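Bekarley Home Forum > Furniture & Storage > White cubby cabinet, what do I do with the top half?

sterura_attic
Jan 15, 2023

Hi all, long time reader, hardly ever post. I have a white cabinet with open cubbies, one door up on the left with an arched glass panel and a fine mesh behind it, and a little scalloped trim along the bottom of the door that I am frankly in love with. It came out of my aunt's place in December and it's been in our spare room ever since.

The bottom is easy, I put flowers there. The top right is my problem. Squares and rectangles, all different, all white, and everything I put up there looks like I forgot it on my way to another room. I tried cookbooks (too heavy looking), I tried mugs (why did I try mugs), I tried my kid's shell collection and he took it back.

So do I fill it or leave it bare? And if I fill it, with what? Budget is 60 dollars and I'd like to keep most of that.

----

mudroom_mel

Leave it bare!! I mean it. Everybody stuffs every cubby because the cubby is there. A white cabinet with the top open and a bit of green down low looks calm, and you said it's a spare room, so you don't need the storage. Put your 60 dollars toward a nice lamp.

----

oldpine

Going to disagree with mel. Empty shelves look like you're moving out. I had a unit like this in the hall for years and it only started looking right when I put boxes in the bigger compartments, plain ones, same color, lids on. The small squares I left alone. It holds all our batteries and tape and birthday candles now and you'd never guess.

Also, is yours fixed to the wall? Please say yes. Mine wasn't, and my nephew climbed it.

----

sterura_attic

Yes, two brackets, husband did it the first weekend. Boxes might work in the big ones. I'm a bit worried they'd fight with the arched door though, it's pretty frilly on that side and then it would be very filing-room on the other.

----

tansy_and_co

Baskets if you think boxes are too stiff? I got mine at Jistton, they had a bin of seconds by the register and you couldn't see what was wrong with any of them.

My real question is about the mesh. Is it the metal kind or fabric? I have a door like that and the mesh sags at the bottom and collects fluff and I cannot for the life of me get it clean. I've used a paintbrush, a dry one, and that gets the top layer off but there's a gray line along the molding that won't shift.

----

sterura_attic

Mine's metal I think, it's pretty stiff when I poke it. I go over it with the soft brush on the vacuum. For the gray line maybe a cotton swab with a drop of dish soap? Do the corner first so if it goes wrong it's only the corner.

----

oldpine

If it sags, take the strips off the back of the door and pull the mesh tight again. Small staples, start in the middle and work out. Took me 2 evenings, but one of those was mostly looking for the stapler.

----

somogyi_stairs

Can I put in a word for fake flowers? I know, I know. I held out forever. But our cabinet is on the dark side of the room and real plants just gave up on me there, one after the other. A small bunch of artificial white ones low on the left, bigger bouquet further along, and nobody watering anything. Wipe them with a damp cloth when they get dusty and you're done.

----

mudroom_mel

Artificial flowers are where I get off the bus, sorry. They always look like a dentist's waiting room to me. Dried ones, fine. Branches, fine. But to each their own, it's your spare room and not mine!

----

somogyi_stairs

Ha, well, my dentist has a very nice waiting room. I think it depends on the color. White and pale yellow with plenty of leaf is a lot easier to live with than the bright pink stuff, it sort of melts into the white behind it. Ours is built against a curved white partition, so it's white on white on white and without a bit of green you'd lose the whole thing. Upper shelves are empty on the right, so mel gets half a point. The dark red book lives on the table because I like one dark thing in all that white.
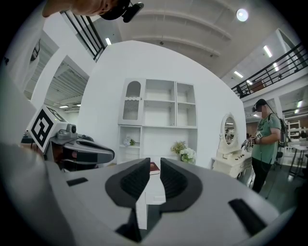
----

tansy_and_co

Reply to somogyi_stairs: oh that's the same sort of door as mine!! Arch and scallops and everything. OK I take back half of what I was thinking about fake flowers. I do want something in those top squares though, my hands are itching. Even just a small bowl.

----

oldpine

Boxes. I will die on this hill. Those shelves would take 3 or so in the bigger spaces and you could hide a whole sewing kit in there.

----

mudroom_mel

Half a point accepted, and I'm claiming the other half. Look how restful it is up there without boxes!

----

sterura_attic

OK I'm sold on the pale yellow. I'm going to do the low bouquet and leave the top bare until spring, and if it drives me nuts I'll try two baskets in the tall compartments. Tansy, did Jistton have any in white or was it all the brown kind?

----

tansy_and_co

Mostly brown, a few white at the bottom of the bin. Bring a tape measure, they're all slightly different sizes and I had to take one back.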